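Chapter 4
Small Places, Short Stays: How a Village Becomes a Destination

In this chapter
What makes visitors stay the night
Day trippers and what they spend
Reading a visitor survey
The Tedham case, part one
Key words: dwell time, bed stock, shoulder season, leakage, honeypot

4.1 Starting point

Chapter 3 dealt with cities. Big numbers, airports, conference trade. Now the other end. Most places that want tourists are small and already have a few, and the question on the table at the parish meeting is usually how to get them to stop longer than it takes to eat a sandwich.

Dwell time is the term. Hours between arriving and leaving. Learn it now, it comes back in chapters 6, 7 and 11.

Tedham is our case for this chapter and the next. Estuary village, one main street, a quay, a ferry across to Jerow in the summer months. Resident population 1,886. Railway station, but it's two miles inland and the bus doesn't meet every train. You will get tired of hearing about that bus.

4.2 Who comes

Three groups, overlapping.

Walkers. They come for the coast path, mostly on foot from the Jerow side, and carry their own lunch. Low spend, but they come in March and November when no one else does.

Families. School holidays, August above all. Crabbing off the quay, ice cream, car park full by half past ten. High numbers, short stay.

Weekend couples. Smallest group, longest dwell time. They want a room, a dinner and something to do on the morning they leave. This is the group every village says it wants. Worth asking why, and we do in 4.6.

A visitor can move between groups. The family who crabbed in August comes back without the children in October. Surveys are bad at catching this, see below.

4.3 Bed stock

Bed stock = the number of beds for paying guests, all types added up. Hotels, B&Bs, lets, the rooms over the pub. Campsites are counted seperately in most British figures, by pitch.

Tedham has 111 beds. Write that down. More than half are in holiday lets with a changeover day fixed at the weekend, so a couple looking for two nights midweek is choosing from a much shorter list than the total suggests. Students nearly always miss this in coursework. A bed that can't be booked for the nights people want isn't doing much for the village.

There are two ways to put this right and both cause arguments. Build more, or get the existing owners to take shorter bookings. Owners don't like short bookings. More laundry, more cleaning, more keys going missing, for the same money or a bit less. One Tedham owner told our survey team she'd worked out her cleaning bill against her rent for a two-night stay and simply stopped offering it.
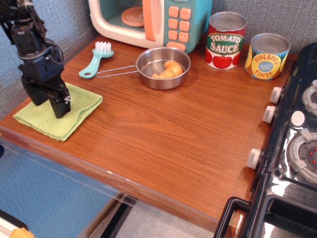
Fig. 4.1 Folded light-green cloth on a wood-grain worktop.

Turnaround costs, then. Cleaning, linen, checks, small repairs. They're charged per stay and the rent is charged per night, so the shorter the stay the bigger the bite. Do Activity 4B before going on if the sums aren't clear. We use the same sums for hostels in chapter 7.

4.4 Leakage

Money that's spent in a place but doesn't stay there. Visitor buys a pasty on the quay, pasty was made forty miles off, the van driver lives somewhere else again. What's left in Tedham is the shop's margin and the wages of whoever was behind the till.

Ese Okeke's work on the Jerow ferry is the one to read here (full reference at the back of the book). She followed ticket money for a whole season. Crew lived locally, so wages stayed. Fuel and the boat loan went straight out. The café at the Jerow landing did better than anyone expected, all down to people missing the boat and having to wait for the next.

Not all leakage is bad. A village can't make its own diesel.

4.5 Reading a visitor survey

The Durnitel survey is printed in full in Appendix C. 987 replies, collected at the quay and the car park on dry days. Before you quote a single figure from it, ask:

Where were people stopped? Quay and car park, so walkers on the upper path are hardly in it.
When? Daytime only. Anyone having dinner and staying over was less likley to be caught.
What was the wording? Question 6 asks "Did you enjoy your visit?" and gives no space for a no.
Who paid for it? See the inside cover of the report.

None of this makes the survey useless. It's decent on parking and on where families drove from. Weak on overnight stays, which is a pity as that's what the village wanted to know.

Tín Kim's follow-up was smaller and asked at breakfast tables instead. Different answers. Compare the two in Activity 4C, and use the Khương method from chapter 2 for weighting the groups. If you skipped chapter 2, go back, it's four pages.

Activity 4A
Pick a small place you know. List every type of bed in it. Note which can be booked for two nights midweek in October. Bring the list to class.

4.6 Who should a village want?

Back to the weekend couples.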